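05/10/2019

Rentrée tard, pas mangé. Toute la journée sur la question de Wando : est-ce qu'une machine peut ranger, oui ou non. Ils veulent une réponse pour novembre. Moi je pensais au salon, aux briques des enfants sous le canapé, 356 soirs par an à quatre pattes (les autres on laisse par terre).

Donc des briques. Bleu, vert, orange, trois bacs. Un gamin de 2 ans y arrive quand il veut bien. Les bras, je sais pas encore. Chez Stenireo ils jurent que le tri c'est réglé, mais leur tri c'est 3000 fois la même pièce au même endroit. Rien à voir avec une table en vrac. 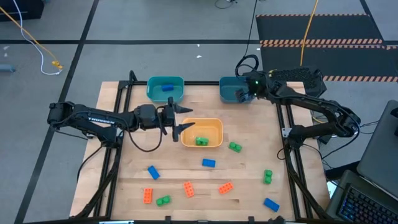
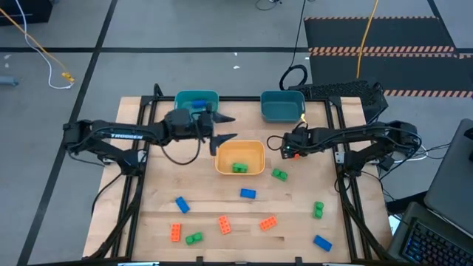 Une verte dans le bac jaune, une bleue dans un des deux autres. Le reste sur le bois. 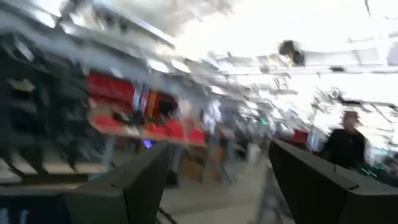

Et après les briques, quoi ? Le linge, évidement. Vestix demande déjà pour les chaussettes, Falcão pour le réassort en rayon. J'ai dit doucement. Une chaussette c'est mou, ça n'a pas de forme, ça se retourne. Une brique au moins ça reste une brique.

Mon avis ce soir : en atelier, pour un geste ou deux, bientot. À la maison non. Pas avec le chat, les miettes, la lumière qui change. Il faudrait 100 soirs de suite sans que je me lève du canapé pour que j'en achète un.

Rappeler Falcão demain. Acheter du café. Dormir.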